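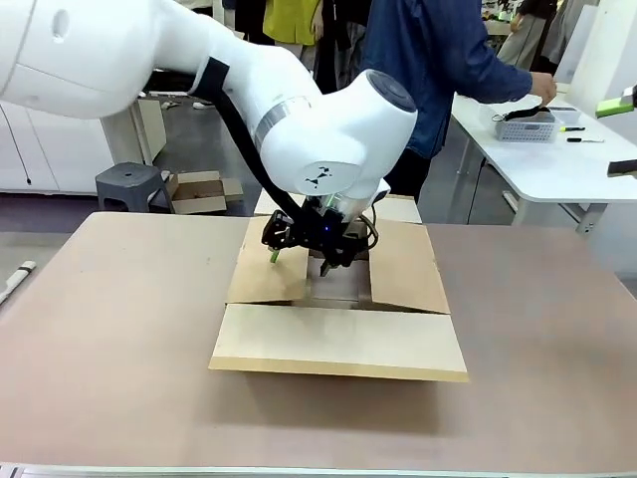 Open carton on the table, flaps folded out.

Flusbridge 50 mm Carton Tape, 1,092 m case

I ran this tape on single-wall cartons from November on, closing 200 of them by hand with a standard dispenser. Unwind is even and fairly loud. The adhesive grabs at once on clean board and slowly on dusty recycled board, where I had to rub each strip down twice. Four seams lifted at the ends overnight, all on recycled stock.

The film tears straight on a sharp blade and strings on a dull one. Cores fit the Kahsay dispenser with slight side play.

Costisora tape holds better in a cold room but costs more per roll. For indoor storage I would buy the Flusbridge again. Rating: 4 out of 5.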